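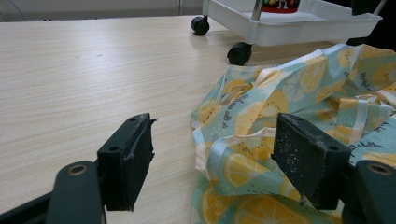
Utility cart

A utility cart is a small wheeled stand with open trays, pushed by hand and used to carry or store things. Few pieces of furniture get around so well! It serves in kitchens, salons, clinics and art rooms, and a good one turns almost on the spot. Most have two or three tiers. Casters that swivel make tight corners easy, while fixed ones hold a straighter line down long halls.
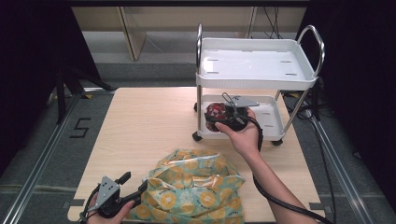
A white two-tier cart with chrome handles and black casters

Tea carts are a close and much fancier relative, often with a drop leaf on each side.

See also: Hand truck, Serving cart, Caster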